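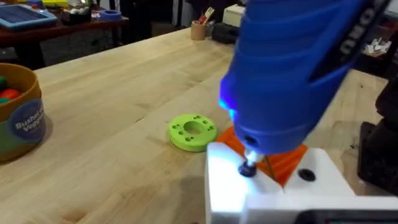
I have a low opinion of extended warranties, and last Tuesday did nothing to improve it. The dishwasher quit. It's a Berchtold, and when we bought it the store talked us into a Clinex protection plan for $238. Complete peace of mind, the brochure said. I kept the brochure, which tells you what sort of customer I am.

So I called. The recording promised a wait of up to 8 minutes. I made a sandwich, ate it, and washed the plate by hand, naturally. The person who finally picked up was polite and asked whether the failure was "mechanical or wear-related." I asked what the difference was. She said the technician would decide, and that wear wasn't covered.

Think about that for a second. A pump is a thing that spins until it stops spinning. What would a failure without wear even look like?

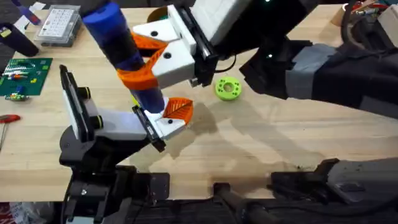 *2 min read*

I went back and read the terms, all of them. Clause two says the plan starts when the maker's warranty ends — fine, but the store told us it ran from day one. There's a claim number too, 2414, and so far it has bought me one text message asking me to rate my experience.

Some people swear by these plans. My neighbor got a whole new fridge out of one, and I believe her. I'd also like to know how many people paid in and got a survey. The company must have that figure. I couldn't find it on their site.

The local repair shop says they can look at it in August. I've told Clinex I'll wait for their technician first, mostly to hear him say "wear" out loud.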